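Print this page
E-mail this page

July, notebook, living room dusting

Started after lunch. Gray fabric sofa first, white duster. Isabelle wants the seat front done along with the floor line, says the weave holds dust worse than the Skoltolby one did. Agree. Short strokes, top to bottom, dont scrub.

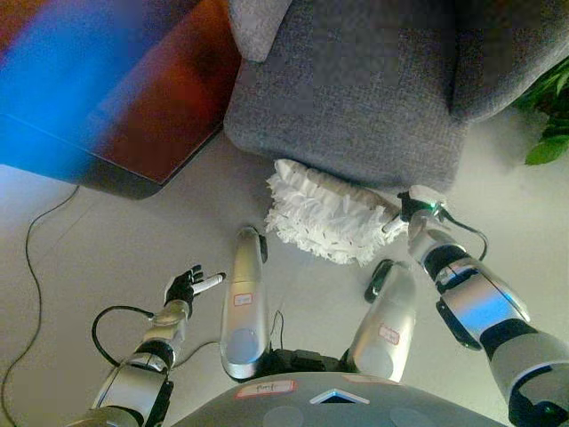

Lint count method from Trustcombe still too fussy for fabric. Tape strip, press, peel, stick on card. 8 strips per sofa is plenty. Dale had 17 on his sheet last time and couldn't read half of them. Write the strip no. BEFORE pressing.

Floor at base of the sofa next. Head flat and low, go along the base, not into it. Pale floor hides everything so do the check with a flashlight held sideways. 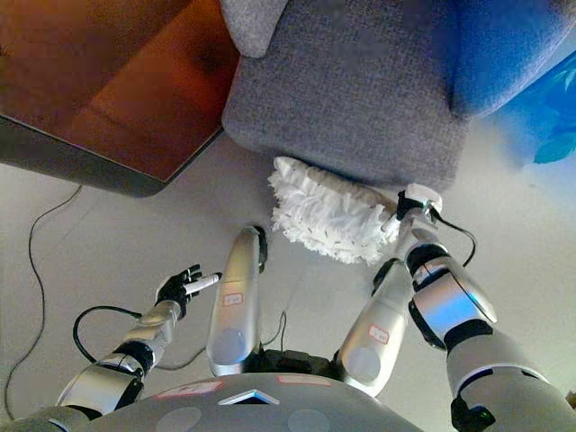 Wood cabinet: glossy finish, shows every smear. Dry only, no spray. Dark edge at the bottom gets its own pass, and check with Isabelle wether it counts as cabinet or floor on the form. Blue cushion comes off the sofa before strips get taken.

To order: Srithong refills, box of 100. Tape.

Dale to send Helletti the cards once they're labeled. Ask for the old ones back.

E-mail this page | Print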